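# Skinell 600 Heat Pump Water Heater

The Skinell 600 is a floor-standing heat pump water heater for households replacing a gas or oil-fired tank. It draws warmth from the surrounding air and moves it into stored water, with an electric backup element for periods of high demand. The unit is supplied by Kalinowski and serviced through the Warnden and Handovberg offices.

## Specifications

| Item | Value |
|---|---|
| Tank volume | 60 gallons |
| Heat pump input | 528 watts |
| Minimum room volume | 600 cubic feet |
| Refrigerant | R-290 |
| Modes | Eco, Hybrid, Electric, Away |

## Installation

The unit must stand upright on a level floor in a space that stays above freezing. A condensate drain is required. Where the room is smaller than the stated minimum, the optional duct kit must be fitted – a louvered door alone is not accepted for warranty purposes.

Electrical work must be carried out by a licensed contractor. Customers removing a gas appliance should arrange for the supply line to be capped before delivery.

## Emissions and running costs

Household savings depend on local electricity rates, incoming water temperature and the mode selected. Customers may request a written estimate before ordering. Rebates are offered by many utilities and are claimed by the purchaser; Kalinowski does not submit applications on a customer's behalf.

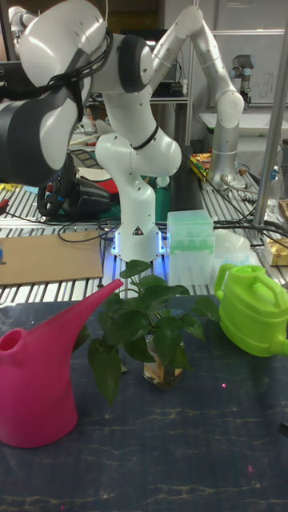 *White robotic arm with a blue light ring at its base.*

## Warranty and service

The tank and sealed system are covered for 13 years from the date of installation. The air filter should be rinsed every three months. Orders are handled by Ilona Halász in Warnden, and technical questions may be addressed to Dindo Pangilinan in Handovberg.

Specifications current as of April 2019.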